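Getting Up in the Night: What Older People Told Us About Broken Sleep and Keeping Active
Student project report, second year, Health and Ageing module
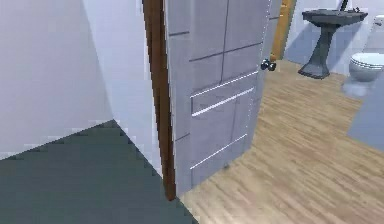 My interest in the subject began with my grandmother, who has been a poor sleeper for as long as I have known her and who treats three in the morning as a perfectly reasonable time to do the crossword. When our tutor, Balakrishnan Chacko, asked us to choose something we would still care about by the end of term, I thought of her straight away. I wanted to know how other people of her age got through a bad night, and whether those who took some exercise in the day felt any better for it.

I spoke to 31 people, all of them over sixty, through the walking group and the lunch club in Steludville. The youngest was 62 and the eldest, who made me two cups of tea and would not hear of my leaving before the second, was 88. Each person filled in a short sleep diary for a fortnight in April and then had a chat with me, usually for half an hour, though a few went on a good deal longer — and I was glad they did, as the best things were often said once I had put my pen away.

Getting up to use the toilet was the most common complaint by far. Most people put up with it cheerfully enough. What bothered them was lying awake afterwards, and a good many said that worries they would have brushed aside at breakfast seemed enormous in the dark. Aching knees and hips came next, then feeling too hot, then (from several of the married people) snoring that was always somebody else's.

Seven of the group cycled or swam as well as walking. They woke as often as everybody else according to their diaries, but they mostly wrote that they dropped off again sooner. I must be careful here. It is a tiny number, they may have been in better health to start with, and one of them told me he filled in the whole second week from memory.

The diaries caused me more trouble than I had expected. I had left too little room for comments, so people wrote up the margins and over the back, and Mrs Tsoukalas very kindly stapled in extra pages. I also forgot to ask about daytime naps until the interviews had begun, and had to telephone the first few people again. If I did it over, I would try the form out on my grandmother first.

Mr Chacko suggested I compare my results with a winter fortnight, when the evenings are dark and the walking group meets less. I should love to do this next year if the club will have me back. Two members have already asked for fresh diaries, and one would like bigger boxes.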